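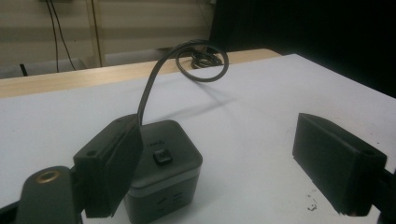 Let the listing say what is there

By the editor, Nikero Travel Notes
August

We use cookies to remember your preferences and to count visits. By continuing to read you accept this.

I have rented holiday apartments for most of my adult life, in old towns mostly, and I have read a great many descriptions of them. My complaint is a simple one. The descriptions tell me where the apartment is and how old the building is, and they tell me very little about the apartment.

Last spring I spent a week in a second-floor flat let by a small firm called Presero. The listing ran to nearly 600 words. It covered the history of the street, the distance to the cathedral, the quality of the evening light and the names of several bakeries. It did not mention that the bedroom window faced a delivery yard, where the first lorry arrived at a quarter to five. It did not mention that the only way to the bathroom was through the second bedroom, which matters a good deal if you are travelling with your in-laws, as I was.

I don't think anybody at Presero set out to mislead me. When I wrote to them they answered the same afternoon, were polite, and said that other guests had enjoyed the character of the property. I am sure that is true. But a person choosing between flats on a screen, with a flight already paid for, cannot judge character. They can judge whether there is a door between one bedroom and the next.

The usual defence is that the listing is an advertisement and everyone knows it. People read between the lines. "Cosy" means small, "lively" means loud, "authentic" means the boiler is old. I have heard hosts say this quite cheerfully, as though the code were part of the fun. It is only fun for those who have learned it, and the way you learn it is by having several bad nights in places you paid for. A family on their first trip abroad has not learned it. Neither has somebody booking in their third language.

A second defence is that guests don't read. There is something in this. I have a friend who lets two rooms in Vlachopoulos, up in the hills, and she says that people arrive with enormous suitcases and are amazed by the steps, though the steps are in the first line of her listing. I have no answer to those guests. But she has fewer of them than her neighbour, who leaves the steps out, and when somebody complains she can point to the first line and the conversation is over.

What I would like to see on every listing is dull. I want the floor number and whether there is a lift. I want the width of each bed in centimetres, as "double" covers everything from a proper bed to a wide shelf. I want to know which way each window faces and what is under it. I want to know whether the kitchen has a working oven or just two rings, and if the sofa bed is in the count when the listing says it sleeps six. I want the total price, with cleaning and local tax in it, on the first page I see.

None of this costs the owner anything except an hour with a tape measure. It does cost some bookings, and I suppose that is the real objection. A flat above a bar will lose a few people if it says it is above a bar. But it will lose the people who would have hated it, and those are the ones who ask for refunds at midnight and write the long reviews.

I was in Zindano a couple of years ago, out of season, and the place I stayed had the best listing I have come across. It was short. It said the building was noisy until eleven, that the shower was weak when the flat upstairs was using theirs, and that the nearest supermarket was 400 metres away, uphill on the way back. It said there was no view. I booked it straight away. All of it was accurate, and I slept very well after eleven. I have recommended it to people who like that sort of thing and warned off people who don't, and I could do that with a clear conscience because the owner had done the work for me.

The booking sites could help more than they do. Most of them have a form with boxes to tick, and the boxes are badly chosen. A hairdryer gets a box. So does a beach towel. The number of stairs doesn't, on the site I use most, although it is the first question my mother asks. A lift gets a box, but a lift that starts on the first landing, after a flight of stone steps, gets the same tick as one that opens on to the street. If the sites changed the form, the owners would fill it in, as they do with everything else on it.

Reviews are meant to fill the gap, and they do so only in part. The flat I took from Presero had 347 of them. I read perhaps three pages. One guest had written about the lorries, I found later, but it was a long way down, beneath a great deal of praise for the welcome biscuits. Nobody should have to dig like that for a plain fact the owner has known since the day they bought the place. And most of us are soft when we write reviews. We have met the host, or had a friendly message from them, and it feels mean to bring up the drains.

I should be fair about the other side of it. Guests can be unreasonable, and a host who admits to a weak shower will sometimes be marked down for a weak shower by someone who was told about it. That is irritating, and I can see why an owner who has been stung once would go back to writing about the evening light. The sites could deal with that too, by letting the owner's reply appear beside the complaint instead of behind a second click.

I still like the old towns and I will go on booking flats in them. I don't mind stairs much, and I can put up with bells. I have another week to arrange for the autumn, and at the moment I have 3 places open on my screen. Two describe the square in detail. The third says the kitchen is small and the bedroom looks on to a wall, and gives the width of the bed. I have written to the owner to ask about the stairs.

Get our newsletter once a month. Enter your email address to subscribe. You can unsubscribe at any time.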